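Pultham cell

The Pultham cell is a tabletop robot station used for block handling trials and for teaching routine robot maintenance. It consists of a single white arm with a black parallel-jaw gripper, working over a plain white table. The cell takes its name from Pultham, the town where it was first assembled, and is run by the small automation firm Gralus. Its setup and service procedure, known as the Danladi routine after the technician Binta Danladi, is used at other stations run by the same firm.

Layout

The arm stands at one side of the table and reaches down over the work surface. The table carries no printed marks. Positions are taught with the arm itself and stored in the controller, so the surface can be wiped or replaced without redrawing a grid. Staff are asked to keep tools and cups off the table at all times, including when the arm is powered down.

The test pieces are matte colored cubes. Light blue and pink are the usual pair, chosen by Danladi after darker blocks gave poor results under the room lights. Replacement cubes are checked against a steel gauge before use, and any with a rounded or chipped edge are thrown out.

Gripper and cabling

The gripper closes two narrow fingers in parallel. Its linkages and screws are exposed, which makes inspection easy but also lets dust settle in the joints. The finger plates are treated as wear parts. They are swapped as a pair, even when only one shows damage, and the closing position is taught again afterward.

Cables run along the outside of the arm to the wrist. The amount of slack matters. If the loop is too tight, it pulls on the connector when the wrist turns, and if it is too long it can catch on the upper links. The Danladi routine calls for the wrist to be turned slowly through its full working range after any change to the cabling, with one hand near the stop button and the speed held at the lowest setting.

Setup

Setup starts with the power off. The mounting bolts at the base are checked with a torque wrench, followed by the screws between the wrist and the gripper. The arm is then powered on and sent to its home position. If it stops short of home, the joint offsets are reloaded from the last saved file before anything else is tried.

Table height is taught by lowering a closed gripper onto a strip of paper until the paper drags. This is done at eight points. A table that reads high at one corner is leveled at the feet, and the points are taken again. Correcting the height in software is allowed only for a single session and has to be written in the log.

The last step is the block test. The arm picks up one cube, lifts it, sets it back down, and opens its jaws, while the second cube stays in place as a reference. A full test is 100 cycles. The cell passes with no more than three missed picks. A cube that is dragged before it is lifted counts as a miss.

Care and repair

The jaws are wiped with a dry cloth at the start of each working day. Linkages are brushed clean weekly. Grease is used sparingly, as it tends to creep down onto the finger plates, and a greasy plate will let a cube slide under light pressure.

The most common fault is a gripper that closes off center. Early logs blamed the motor, and two motors were replaced without effect. Győző Pálfi later traced the problem to a linkage screw that backed out under repeated short strokes. The screw is now set with thread lock and marked with paint so that movement shows at a glance. Pálfi also wrote the repair sheet kept with the cell, which covers finger changes, connector changes, and loss of home position.

Intermittent loss of the gripper signal is usually a connector problem. The connector is unplugged, inspected for bent pins, and reseated once. If the fault returns, the whole cable is replaced.

Records

Logs are kept in Busard, an in-house program that stores the taught points, test results, and parts changed. The most recent full service on record is dated 10/03/2026. It included new finger plates and a complete block test, which the cell passed on the first run.

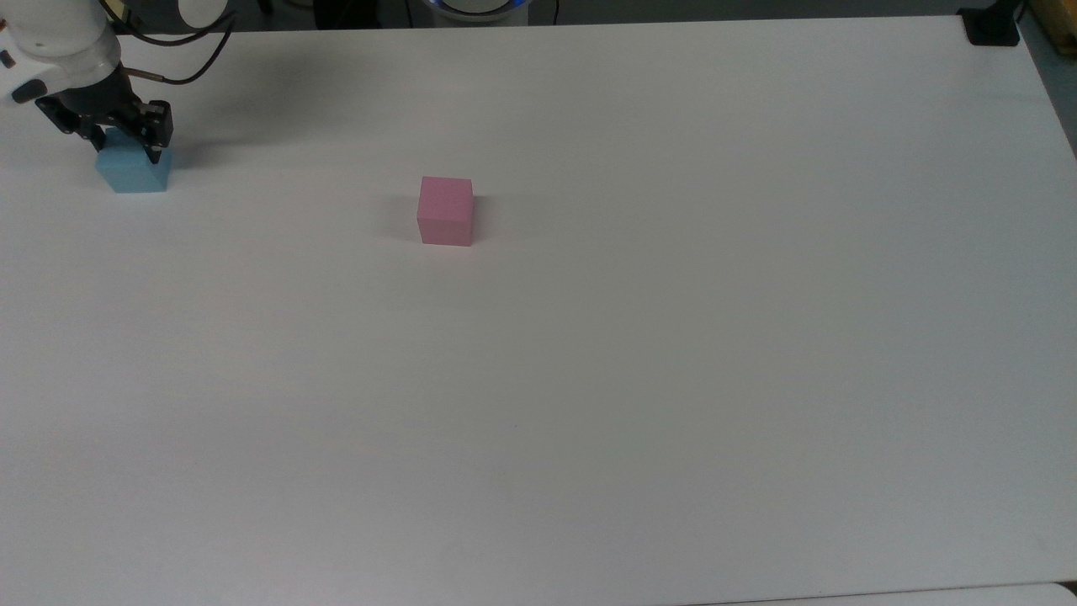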